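**Open day at Testance, Stillorley, 1 August 2025**

The demonstration concerned clothing. "Fabric is the hard case," said the engineer who showed us round. "A box keeps its shape when you lift it. A shirt doesn't."

Testance keeps 170 garments for trials and changes their order daily. An operator gets six attempts before a break. "After that the hands get lazy, and it shows in the data."

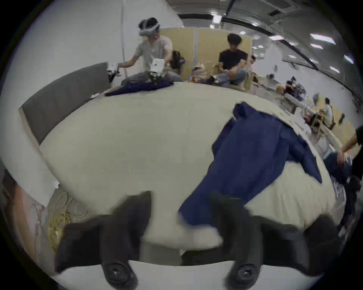
Asked about finger pads, she said the Jisunthorpe site had tried four types in July and kept the softest. Each pad is replaced after 200 grasps.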